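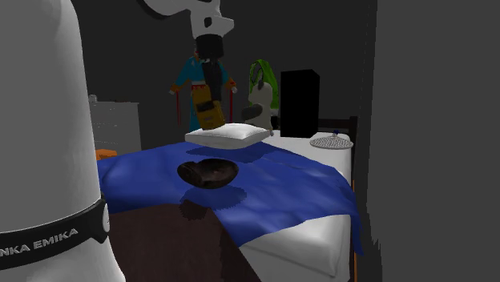
홈 게시판 부엌 이야기 장터 검색 로그인

한국 쌀로 타딕을 만들 수 있습니까? (냄비, 불, 물에 대한 질문)
글쓴이: Yasaman Babaei | 2025년 3월 28일

안녕하세요. Borker 부엌 게시판에 처음으로 글을 씁니다. 저는 이란에서 왔고 지금 한국에 살고 있습니다. 한국어로 길게 쓰는 것은 아직 어렵습니다. 틀린 표현이 있으면 고쳐 주셔도 됩니다.

타딕은 이란 밥을 지을 때 냄비 바닥에 생기는 바삭한 층입니다. 이름도 "냄비 바닥"이라는 뜻입니다. 한국의 누룽지와 비슷하지만 기름을 쓰기 때문에 맛이 다릅니다. 고향에서는 손님이 오면 냄비를 큰 접시 위에 뒤집어서 내고, 모두 바닥 부분을 먼저 봅니다. 밥이 맛있어도 타딕이 부서지면 어머니는 하루 종일 그 이야기를 하셨습니다.

지금까지는 바스마티 쌀을 Skiltside에서 주문했습니다. 그런데 한동안 품절이었고, 4월에 시어머니가 오십니다. 시어머니는 긴 쌀을 별로 좋아하지 않으십니다. 밥알이 날아간다고 하십니다. 그래서 집에 있는 한국 쌀로 해 보았습니다.

제가 한 방법은 이렇습니다. 쌀 450그램을 씻어서 소금물에 담갔습니다. 끓는 물에 넣고 속이 조금 단단할 때 건졌습니다. Saker 냄비에 기름과 버터를 넣고, 요구르트와 사프란 물을 섞은 밥을 바닥에 깔았습니다. 나머지 밥을 산처럼 올리고, 뚜껑을 행주로 싸서 덮었습니다. 센 불에 10분, 그 다음에는 제일 약한 불에 오래 두었습니다.

결과는 좋지 않았습니다. 위의 밥은 떡처럼 뭉쳤고, 바닥은 가운데만 진한 갈색이고 가장자리는 하얀색이었습니다. 뒤집을 때 가운데가 냄비에 남았습니다. 남편은 맛있다고 했지만 남편은 항상 맛있다고 합니다.

한국 쌀로 성공하신 분이 계십니까? 쌀을 삶는 시간이 문제인지, 냄비가 문제인지 알고 싶습니다.

답글 | 느린불

반갑습니다. 저도 외국 사람이고 한국 쌀을 오래 먹었습니다. 제 생각에는 삶는 과정이 문제입니다. 한국 쌀은 끈기가 많아서 삶으면 겉이 먼저 풀어지고, 건진 다음에도 계속 익습니다. 바스마티처럼 하면 안 됩니다.

삶지 말고 보통 밥처럼 지으십시오. 물을 평소보다 적게 넣고 고슬고슬하게 지은 다음, 넓은 쟁반에 펴서 김을 뺍니다. 식은 밥을 기름 두른 냄비에 깔고 누르면 바닥이 고르게 됩니다.

답글 | 보리차한잔

윗분 방법은 맛있는 누룽지를 만드는 방법이라고 생각합니다. 타딕은 아닙니다. 타딕은 반만 익은 쌀이 김으로 마저 익는 동안에 바닥이 같이 만들어지는 것이 중요합니다. 다 익은 밥을 누르면 씹을 때 느낌이 딱딱합니다.

저는 한국 쌀도 삶습니다. 다만 담그는 시간을 짧게 하고, 삶을 때 물을 아주 많이 쓰고, 건진 다음 찬물로 한 번 헹굽니다. 헹구면 겉의 끈적한 것이 없어집니다. 소금을 넉넉히 넣는 것도 잊지 마십시오. 헹굴 때 짠맛이 많이 빠집니다.

답글 | 느린불

보리차한잔님, 딱딱한 것은 너무 세게 눌렀을 때의 이야기입니다. 숟가락 뒷면으로 살살 누르면 괜찮습니다. 그리고 질문하신 분은 손님상을 준비하십니다. 손님이 오는 날에 삶는 시간을 맞추느라 냄비 앞에서 긴장하는 것보다 미리 지은 밥을 쓰는 쪽이 마음이 편합니다.

답글 | 보리차한잔

마음이 편한 것과 타딕인 것은 다른 문제입니다. 이란 분이 질문하셨는데 누룽지를 권하는 것은 조금 이상합니다.

답글 | 모과나무집

두 분 말씀 다 잘 읽었습니다. 저는 쌀보다 불을 의심합니다. 가운데만 갈색이고 가장자리가 하얗다고 쓰셨습니다. 그것은 불꽃이 냄비보다 작을 때 자주 생기는 모양입니다. 저도 작은 화구를 쓸 때 똑같은 고생을 했습니다.

혹시 인덕션입니까? 인덕션도 화구 원보다 냄비가 크면 가장자리가 차갑습니다. 가스라면 냄비 밑에 무쇠 불판을 놓아 보십시오. 열이 옆으로 퍼집니다. 불판이 없으면 낡은 프라이팬을 밑에 받쳐도 됩니다. 다만 코팅 프라이팬은 빈 채로 뜨거워지면 좋지 않으니 쓰지 마십시오.

Saker 냄비는 저도 하나 있습니다. 바닥이 얇은 모델과 두꺼운 모델이 있는데 어느 쪽입니까?

답글 | Yasaman Babaei

답글 감사합니다. 집은 가스입니다. Saker 냄비는 바닥이 얇은 것입니다. 국을 끓일 때는 편리해서 아무 생각 없이 썼습니다. 그리고 작은 화구에 올렸습니다. 큰 화구의 약한 불이 자꾸 꺼져서 그렇게 했습니다. 모과나무집님 말씀을 읽고 부끄러웠습니다.

느린불님과 보리차한잔님의 의견은 둘 다 해 보고 싶습니다. 한 가지 말씀드리면, 제 고향에서도 밥을 삶지 않고 짓는 방법이 있습니다. 이름은 "카테"입니다. 평일에는 이렇게 많이 하고 바닥에 타딕도 생깁니다. 그래서 삶지 않은 것이 타딕이 아니라고 하면 우리 할머니가 조금 섭섭해하실 것 같습니다. 하지만 손님상에는 역시 삶는 방법으로 했습니다.

답글 | 보리차한잔

카테를 잊고 있었습니다. 그 부분은 제가 너무 강하게 썼습니다. 느린불님께 죄송합니다. 그래도 카테 역시 생쌀에서 시작하니까, 다 지은 밥을 식혀서 까는 것과는 다르다는 의견은 그대로입니다.

답글 | 느린불

사과는 받겠습니다. 의견은 안 받겠습니다.

답글 | 밤에먹는사람

감자를 까십시오. 얇게 썬 감자를 바닥에 깔고 그 위에 밥을 올리면 쌀 종류가 무엇이든 관계없습니다. 감자가 노릇하게 되고 냄비에서 잘 떨어집니다. 한국 어른들도 감자는 좋아하십니다. 또 얇은 라바시 빵을 까는 방법도 있는데 빵이 없으면 토르티야로 됩니다.

그리고 전기밥솥 이야기가 왜 안 나옵니까? 저는 밥솥에 기름을 두르고 취사를 누르고, 끝나면 한 번 더 누릅니다.

답글 | 모과나무집

밥솥에 따라 다릅니다. 압력밥솥은 기름을 많이 넣으면 증기 구멍에 좋지 않습니다. 설명서에 기름 요리를 하지 말라고 쓰여 있는 것도 있으니 확인하고 하십시오. 그리고 취사를 다시 눌러도 온도가 높으면 바로 보온으로 넘어가는 밥솥이 많습니다. 감자는 저도 찬성입니다. 물기를 잘 닦아야 달라붙지 않습니다.

답글 | 종이우산

저는 이란 음식을 잘 모르지만 사프란에 대해서 질문이 있습니다. Ccori라는 가게에서 파는 것을 써 보신 분 계십니까? 색은 금방 나오는데 향이 약한 것 같습니다. 제가 잘못 우린 것인지 궁금합니다.

답글 | Yasaman Babaei

종이우산님, Ccori 것은 제가 사 본 적이 없어서 말씀드릴 수 없습니다. 우리는 방법은 알려 드릴 수 있습니다. 실 모양의 사프란을 설탕 조금과 함께 절구에 곱게 갈고, 작은 컵에 넣고 뜨거운 물을 조금만 붓습니다. 펄펄 끓는 물은 향을 나쁘게 한다고 배웠습니다. 우리 이모는 얼음 조각 위에 가루를 뿌리고 천천히 녹게 둡니다. 시간이 걸리지만 색이 깊습니다. 뚜껑을 덮어 두는 것이 중요합니다. 색이 금방 나오는 것이 꼭 좋은 것은 아닙니다. 좋은 사프란은 천천히 나옵니다.

답글 | 종이우산

감사합니다. 저는 펄펄 끓는 물을 컵 가득 부었습니다. 다시 해 보겠습니다.

답글 | Yasaman Babaei

두 번째 시험을 했습니다. 쌀은 반으로 나누어서 2가지 방법으로 했습니다. 큰 화구를 쓰고, 이웃에게 빌린 무쇠 불판을 밑에 놓았습니다.

먼저 보리차한잔님의 방법입니다. 짧게 담그고, 물을 많이 해서 삶고, 찬물로 헹구었습니다. 위의 밥은 지난번보다 훨씬 덜 뭉쳤습니다. 바스마티처럼 한 알씩 떨어지지는 않지만 숟가락으로 풀면 풀립니다. 바닥은 가장자리까지 황금색이 되었습니다. 뒤집을 때 한쪽에 금이 갔습니다. 제가 너무 빨리 뒤집었습니다. 고향에서는 싱크대에 찬물을 조금 받아서 냄비 바닥을 잠깐 담그는데 그것을 잊었습니다.

다음은 느린불님의 방법입니다. 모양은 이것이 더 예뻤습니다. 바닥이 한 장으로 떨어졌고 자를 때 소리가 좋았습니다. 하지만 윗부분은 한국 밥에 기름 향이 나는 맛이었습니다. 남편은 이쪽을 더 먹었고 저는 삶은 쪽을 더 먹었습니다.

시어머니가 오시는 날에는 4명이 먹습니다. 삶는 방법으로 하고 바닥에 감자를 깔 생각입니다. 체리 밥을 하려고 했는데 남편이 어머니는 밥이 단 것을 이해하지 못하신다고 해서 딜과 누에콩으로 바꾸었습니다. 누에콩은 냉동을 써도 됩니까? 껍질을 벗기는 일이 걱정입니다.

답글 | 보리차한잔

냉동도 됩니다. 뜨거운 물에 잠깐 담그면 껍질이 손으로 밀려 나옵니다. 딜은 말린 것보다 신선한 것이 좋지만, 물기가 남으면 밥이 질어지니까 씻은 다음 하루 말리십시오.

답글 | 느린불

남편분께 안부 전해 주십시오.

답글 | 밤에먹는사람

누에콩이 없으면 완두콩으로 합니다. 감자는 너무 얇게 썰지 마십시오. 지난번에 저는 감자칩이 되었습니다. 먹기는 다 먹었습니다.

문의: 게시판 관리자에게 쪽지 | © Borker 부엌 게시판 | 맨 위로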